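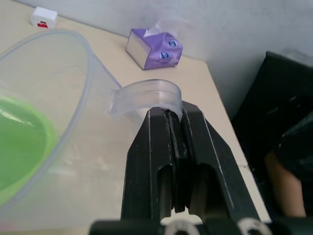
Figure 2. Gripper holding a clear plastic measuring cup by its handle above a tabletop.

4.2 What people put on their lists

The written lists collected in Clorkiddale and Urnport were coded in two passes. In the first pass each entry was given one main theme: travel, learning, family, work, money, body and health, making things, or giving. In the second pass it was marked as either a single event (see the northern lights) or a lasting change (speak Welsh well enough to hold a conversation). Entries that named both were split. The full set came to 1072 entries from 416 people, after repeats within the same list were removed.

Travel was the largest theme in both towns, as earlier work on life goals would lead one to expect. Most travel entries named a place and gave no reason for choosing it. Where a reason was given, it was usually a person: a grandparent's village, a country a late husband had talked about, a beach from a childhood holiday. We kept these under travel but gave them a second code for family, and the overlap is taken up again in section 5.

Learning came next. Languages and musical instruments made up the bulk of it, with swimming a clear third among those over sixty. Entries about cooking and baking were harder to place. "Learn to make bread" was coded as learning, "bake my daughter's wedding cake" as family, and "open a small café" as work. The coders disagreed more often over food than over any other subject, and these cases were settled by discussion.

4.3 Entries already done

Participants were asked to look back over their list after finishing it and to add anything they had already done that they would once have put on it. We had treated this as a closing task, meant to let people leave the session in good spirits. The answers were richer than we had planned for. Several people wrote more here than on the list itself, and some then went back and crossed out entries they no longer cared about.

Two kinds of answer stood out. The first was the small event that had grown in the telling, such as a night spent in a lighthouse keeper's cottage or a ride in the cab of a train. The second was the long effort that the writer had never thought of as a goal at all. Raising children alone, nursing a parent and paying off a house were all named in this way, often with a remark that it felt odd to count them.

People in Urnport added fewer of these entries than people in Clorkiddale. The sessions there were held on a Friday evening and some ran short, so we do not read much into the difference.

4.4 The effect of the prompt sheet

Half of the groups were given the Skallent prompt sheet, which offers 100 common list ideas, and half were given blank paper. Those with the sheet wrote longer lists and finished sooner. They also wrote more single events – skydiving, hot-air balloons, famous ruins – and fewer lasting changes. Blank-paper lists were shorter and more uneven, and a few held only one or two lines.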